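Newsletter > Out and About > Evenings

Latest | Evenings | Day Trips | Eating | Subscribe

A night of chamber music in the old Ruddock mill

I've lived within driving distance of Nendel for years and had never once gone to a concert there. I knew it for the Saturday market and the bakery with the good plum buns, and that was pretty much the extent of it. Then my friend Pallavi Rana texted me on a Friday morning to say she had 2 tickets to a string quartet at the Ruddock that same night, her sister had bailed, and did I own a coat warm enough for January in a stone building? (I did. I should have brought a second one.)

The Ruddock used to be a grain mill and it sits right on the river, a short walk downhill from the train station. They've kept the big beams and the brick, and the chairs are set up in a horseshoe so that even the cheap seats are close. It holds up to 300 people, but for chamber music they close off the balcony and it feels much smaller than that. We were in the third row on the left, and I could hear the cellist breathing before the big entrances. I love that! You never get it in a proper concert hall.

We had dinner first at Evix, across the footbridge. It's a tiny place with a short menu and very slow service, so please book early if you go. I had the mushroom dumplings and Pallavi had a fish stew that she refused to share after the first spoonful. We asked for the check before dessert came, ate the dessert at an embarrassing speed, and still made it to our seats with a few minutes to spare.

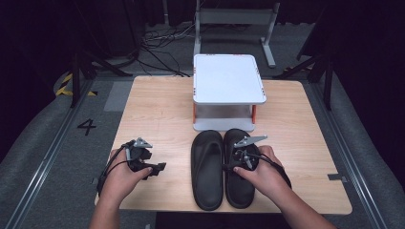

The first half was Haydn, all sunshine and good manners, and then a newer piece by Naomi Kashindye that I'd never heard of and haven't stopped thinking about since. It's called Bivach and it runs a little under twenty minutes with no breaks. It starts with the viola alone, very low, playing the same handful of notes over and over, and the others creep in so quietly that I couldn't tell you when the second violin joined. By the end all four of them were going full tilt and the man in front of me was gripping his program like a steering wheel. Kashindye was in the audience and stood up for a bow, looking like she'd much prefer to be under her chair. I clapped until my hands stung.

Intermission is at the bar downstairs, where the mill wheel used to turn. Mulled wine was $9 and worth it mostly for holding. The line gets long fast, so head for the stairs as soon as the lights come up and worry about the restroom later.

After the break came Schubert, the "Death and the Maiden" quartet. I was a bit nervous about this one since I've only ever known it from an old recording of my dad's, and I was sure I'd spend the whole time comparing. I forgot to. The slow movement was softer than I'm used to, and the last one was so fast that I started worrying about somebody's bow arm. They played one short encore, a folk tune that the first violinist announced too quietly for anyone past the second row to catch. If you were there and know what it was, please write in!

A few practical things. Our tickets were $63 each, which isn't nothing, but the side seats cost less and I honestly think the sound is just as good over there. Parking by the river is free in the evening, though the path down is unlit and pretty slippery, so wear real shoes. I wore the cute ones and held on to Pallavi the whole way. The last train leaves not long after the encore, and if you want to hang around and chat with the musicians (they come down to the bar afterward, still carrying their cases), you'll need to drive.

The quartet is back in the spring with an all-Dvořák program, and I've already put my name down for two seats. Pallavi's sister says she's definitely coming this time. We'll see.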